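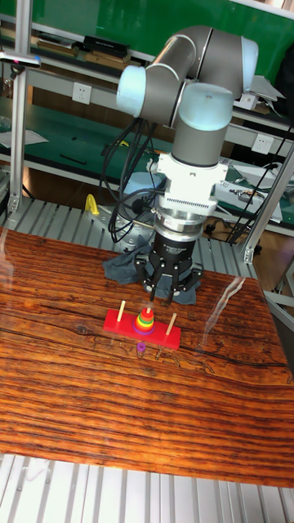

Trarnwood Hanoi Set

README, revision 2

Summary

Trarnwood is a collection of Tower of Hanoi positions and move sequences, recorded on one physical puzzle. It covers the puzzle in its ordinary form: three pegs, a stack of graduated rings, one ring moved at a time, no ring placed on a smaller one. The collection contains 1014 still images of single positions and 600 move sequences. The files are meant for work on reading the state of the puzzle, checking whether a move is legal, and comparing a solver's path with the shortest one.

Maintained by Fouad Twal (puzzle, notation, state labels) and Natalie Whitlock (files, checks, release).

The puzzle

Base: rectangular, red.
Pegs: three, light wood, upright in a row along the base.
Rings: six in the stack, one color each, plus a small loose purple ring. From largest to smallest: purple, blue, green, yellow, orange, red.

Stacked in full on one peg, the rings form a small cone with the tip of the peg showing above the red ring. The base and the smallest ring are both red. Earlier label files used the word "red" for either one, and this led to errors in a color lookup script. All labels now say "base" for the base and keep "red" for the ring.

The rest position is the full stack on the middle peg, with the left and right pegs bare. Most published solutions start from an outer peg. The middle peg was chosen here so that both goal pegs are one peg away and the two goals mirror each other. Anyone comparing results with a left-to-right solution should use the relabeling table in pegs_map.txt. The number of moves is the same in either case.

Table and placement

The puzzle sits on a wood-grain tabletop. It is not fastened down. The base is set roughly parallel to the table edge by eye and may be slightly angled from one position to the next. No correction is applied to the images. Left and right are always given from the viewer's side of the table, and this stays true if the base has turned a little.

Notation

Pegs are written L, M and R. Rings are written with one letter each:

P purple
B blue
G green
Y yellow
O orange
D red

D is used for the red ring because R is already the right peg. A position is written as three fields separated by slashes, each field read from the bottom ring up. An empty peg is a single period.

Rest position: ./PBGYOD/.
Goal, left: PBGYOD/./.
Goal, right: ././PBGYOD

A move is written as ring, start peg, end peg. Moving the red ring from the middle to the left is DML. The start peg can be worked out from the position before the move, but it is kept in the line as a check. If the two disagree, the position wins and the line is flagged.

Shortest solution

The shortest solution for six rings takes 63 moves. The red ring moves on every odd-numbered move and accounts for 32 of them. The purple ring moves once, at move 32, when all the smaller rings are on the remaining peg.

With an even number of rings, the first move of the red ring goes to the peg that is not the goal. For the right goal, the sequence opens DML, OMR, DLR. For the left goal, it opens DMR, OML, DRL. A first move to the goal peg is legal, but it adds to the length of the solution. Such sequences are kept and marked "long".

Files

positions/ - still images, one per position
moves/ - plain text, one move per line
states.txt - position string for each still image
pegs_map.txt - relabeling table for other starting pegs
flags.txt - list of flagged lines, with a short note on each

Files from Surkano, the earlier set with a different numbering, are not included. Numbers carried over from Surkano keep their old values, so the numbering has gaps and the highest position number is 1736. The gaps do not mean that files are missing.

Labels

Each position string was written once by hand and once by Lozano, a small script that replays the move list from the rest position. Where the two differed, Natalie Whitlock looked at the image and entered the final string. Where a ring is hidden and its place cannot be settled from the image or the move list, the string holds a question mark for that ring. These entries should be left out of any accuracy figure.

A ring counts as on a peg when the peg passes through it and the ring rests on the base or on the ring below. A ring held above a peg counts as in transit and is written after the string in square brackets. A ring lying on the table gets the code X. Tilted rings are labeled as placed if the peg passes through them.

Known limits

One puzzle only. Color and size always go together, so a model that reads colors alone can get the right answer without judging size. Anyone interested in size should test on a set with plain rings.

Positions are not evenly spread. The rest position and the first few moves after it are much more common than positions from the middle of a solution.

Illegal positions are rare - a larger ring on a smaller one appears in a few sequences and is marked "illegal" in flags.txt. The sequences were not repaired.

Changes since revision 1

Red ring letter changed from R to D.
"Base" and "red" separated in all labels.
Replay script renamed from Trusitov to Lozano. Output format unchanged.
Question marks added for hidden rings, which were guessed in revision 1.

Corrections

Send the position number, the string as published and the string you believe is right. Fouad Twal handles corrections to strings and move lists. Corrections are collected and applied together in the next revision.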